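Library > Short Fiction > Reports and Minutes

The Tedus Trial

1. Purpose

The undersigned was instructed to determine which of two hands should be fitted to the arms at the Pristano warehouse. The first was the Tedus, which has jointed fingers. The second was the Moussa, a plain two-jaw gripper that had served the warehouse without complaint and had been promised retirement.

The instruction came from the regional office in the form of one page. It asked for a recommendation by December. It did not ask for opinions, and the undersigned has tried to confine them to Section 4.

2. Method

Each hand was to make 500 attempts on the same rack, at the same speed, under the same controller. The controller was a Nimumine, set to stop the arm whenever the fingers met more resistance than the manual allowed. A person was assigned to restock the shelves between runs and to record every drop on a paper form.

The Moussa completed its attempts in one shift. It dropped 20 items and crushed 3, and its results were entered before supper.

The Tedus took longer. It approached each bottle with its fingers open and then paused. The pause did not appear in the manual. The supplier was consulted by telephone and stated that no pause had been programmed. The controller log gave the cause as "awaiting confidence," a phrase the supplier could not find in its own list of messages.

The night shift began to leave a chair beside the rack. The undersigned asked that it be removed and later found that it had been put back, with a cushion. By that time the trial had passed its allotted number of attempts. The regional office was informed that additional data would be useful, and replied that additional data would be acceptable.

3. Findings

By the final evening the Tedus had made 1,779 attempts. It had crushed nothing. Its drops were fewer than those of the Moussa, and most belonged to the first hour. The pause had grown shorter on the boxes and had not changed at all on the orange bottles, which it seemed to regard as a separate matter.

The wrist camera recorded the approach to the bottles, with the fingers open and a person's hands raised near a shelf of the rack.

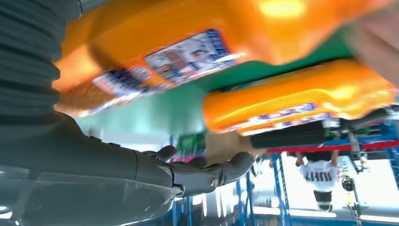 4. Remarks of the Undersigned

The Moussa is the faster hand and the cheaper one. On the figures requested, it should be retained. The figures requested did not include a column for waiting, and the undersigned has added one in pencil.

On the last night the undersigned sat in the chair for the length of the shift. At twenty past two the fingers opened before an orange bottle and stayed open. The log repeated its phrase. The undersigned, who had come to the warehouse with a recommendation already drafted, found that the draft was no longer in the folder and did not go to look for it.

It is recommended that both hands be kept until spring. The Moussa should be assigned to the loading side, where speed is needed. The Tedus should remain at the rack, and the chair should be entered in the inventory.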